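Connectors and Interconnect > Board to board and docking

Thread: Battery dock contacts going intermittent after a few months – crimp, plating or housing?

fretted_pin
Posts: 79

We build a small charging dock for handheld stock scanners. The battery pack slides in from the front and meets a four-way contact block at the back. Two of the four are power, two are data. The block is a Femerura part and the mating pads are on a little board inside the pack.

The first lot has been out since August and we're getting units back with intermittent charging. The customer says the light comes on, goes off, comes on again if you push the pack. On the bench most of them behave. I have one that misbehaves reliably and I measured 212 milliohms across one power contact, against a drawing limit of 70. The other power contact on the same block is inside the limit.

What I've done so far:

Wiped the pads with isopropyl. The reading dropped, then crept back up after a day of putting the pack in and out.

Swapped the pack. Same dock, same contact, still high.

Looked at the pads under the microscope. There's a dark patch where the contact lands. It sits nearer the edge of the pad than I would like.

The contacts are gold over nickel. The pads are immersion gold, because that's what the board house does as standard and at the time I didn't think to ask for anything else.

Before I go back to the supplier I'd like to know what other people would look at first.

oldsolder

The pads. Immersion gold is very thin. It's there so that the copper underneath solders nicely, and it isn't meant to be rubbed. After enough insertions you're through to the nickel, the nickel oxidises, and you get what you've described. Cleaning helps for a day and then it comes back.

Ask for hard gold on the pads. It costs more because it's a separate plating step and the board house will want plating tails, but it's the normal finish for anything that slides.

kestrel_lane

I'd agree with hard gold in general but I wouldn't start there. One contact of four is bad. If it were the pad finish you'd expect both power contacts to go, and probably the data ones too, as they all slide the same distance on the same plating.

The dark patch being near the edge of the pad is what I'd follow up. It sounds like the pack is coming in crooked and one contact is taking the side load. How is the pack guided?

fretted_pin

Two ribs moulded into the dock, one each side, with matching grooves in the pack. Clearance was meant to be tight but the first shots came out draggy, so the moulder opened the grooves up. I haven't measured what we ended up with. I should.

There's no lead-in on the contact block itself. It's screwed to the back wall.

oldsolder

Data contacts carry next to nothing, so you wouldn't notice them at 212 milliohms. I wouldn't read much into them being "fine". Measure them.

kestrel_lane

Fair point about the data pair. The other power contact is still in limit though.

fretted_pin

Measured the data pair on the bad unit. One is 79, the other is 70 on the nose. So one slightly over and one right at the limit. The 79 is the one next to the bad power contact.
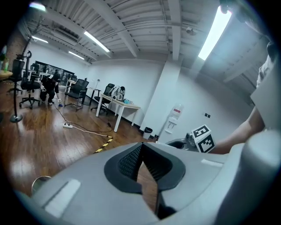 Posted by marl_and_wire » Member » Power and docking section

Those numbers lean the way kestrel_lane was saying. It gets worse towards one side of the block. If I had this on my bench I'd do the following before spending anything on plating.

Measure the groove and rib on a few docks and packs, not only the bad one. Work out the worst case sideways movement and the worst case twist.

Put a thin smear of marker ink on the pads, insert the pack once, take it out and look at where the contacts have wiped. Do it again while leaning on the pack to the left, then to the right. You'll see straight away whether the wipe mark wanders off the pad.

Check how far each contact is compressed when the pack is fully home. If the back wall bows when you tighten the screws, one end of the block sits further back and those contacts have less force on them. I had this on a tool charger. The wall was thin, the screws were done up with a driver set for a different job, and the end contact was hardly touching.

That last one gives exactly this pattern: a bad end, a slightly poor neighbour and a good far side. No amount of gold will cure low contact force.

oldsolder

I don't dispute any of that, but he said the reading dropped after a wipe and then rose again with cycling. Low force on its own gives you a high reading before and after cleaning. Something is building up on that surface.

marl_and_wire

Low force plus small movement gives you fretting, and fretting makes the debris. The dock sits on a shelf, people knock it, the pack rocks by a hair and the contact rubs in the same spot. Clean it and it's good for a day. So both can be true.

oldsolder

Fretting on gold against gold is slow. On gold against worn-through immersion gold it's quick. Which takes us back to the pads.

kestrel_lane

You can both be right and he still has to pick one to fix first.

dockyard_dave

Different question. How many insertions are these seeing? We had a customer who told us a handful a day. When we finally pulled the log off one it was nowhere near that. The staff were taking the pack out every time they walked past to see if it was full.

fretted_pin

The firmware does count insertions, good thought. The bad one says 277. That's far less than I was fearing. The contact block is rated well beyond it.

oldsolder

The block may be. The rating assumes you're mating it to a decent surface. What does the datasheet say about the pad?

fretted_pin

Just looked. It says hard gold over nickel recommended, in a note at the bottom of the second page. I'd read the first page.

oldsolder

There you go then.

kestrel_lane

277 is still early for wear-through if the force and alignment are right. I'd be surprised to see it on one pad only.

pennywhistle_ee

We changed from flat leaf contacts to sprung pins on something similar, the Kong range, and it got rid of most of the alignment trouble. A pin presses straight on and doesn't wipe much, so it cares less about pad wear. You do need a proper stop so the pins aren't driven to the bottom of their travel every time. Might be worth a look for the second version.

dockyard_dave

Not convinced on sprung pins for a slide-in pack. If the pack arrives sideways on to the pin you bend it or you wear one side of the plunger. They want to be pushed end-on. His pack does come in end-on, if I've understood the layout, so it may be all right here, but check it.

Also, on cheap ones the current doesn't always go where you think. Some of it goes through the spring when the plunger is sitting dead straight, and the spring gets warm. The better ones are made so the plunger leans slightly against the barrel. Ask the maker which it is before you put charging current through it.

pennywhistle_ee

Agreed on the current. Ours were specified with the bias and we've had no trouble.

fretted_pin

It does come in end-on, yes. A change of contact means a new back wall though, and the tool is already cut. I'd like to get the existing lot working first.

Did the ink test this afternoon. With the pack pushed in straight, all four marks are on the pads, but the bad one is over to one side. Leaning on the pack to the left, the bad one runs off the edge of the gold and onto the solder mask. Leaning right, they're all on.

Then I slackened the two screws on the contact block by half a turn, and the reading on the bad contact went from 212 to under the limit without any cleaning. Tightened them again and it went back up. I did it three times to be sure.

marl_and_wire

The wall is bowing. Put a straight edge across it with the screws tight and you'll probably see daylight.

For the units you have, a stiff plate behind the wall will do it if there's room. Failing that, a washer under each screw head to spread the load, and a lower torque with a bit of threadlock.

oldsolder

Well, I'll give you the wall. I would still change the pad finish on the next board order. The contact running on to the mask will be dragging mask residue back over the gold, and that will be your dark patch.

kestrel_lane

No argument from me on that. Wider pads as well, if there's space. It costs nothing on a board that size.

fretted_pin

There's room for a plate on this one, just. I've asked Florberg for a price on a small stamped bracket and I'll cut a few by hand in the meantime to try on the returned units.

For the next boards: hard gold, wider pads. For the moulding: grooves closed up a little with a taper at the mouth so the pack still goes in without dragging.

dockyard_dave

Watch the taper. If it's too long the pack is loose for most of its travel and only straightens up at the end, and by then the contacts are already touching. You want it located before they meet.

fretted_pin

Noted. I'll move the end of the taper forward.

gullwing_77

Reading this with interest as we have the Kekarier version of that block in a bench stand and one end always reads higher than the other. Ours is mounted with screws as well. What torque did you end up with?

fretted_pin

Haven't settled it. I'll post when the plates are in and I've put a few hundred cycles on one.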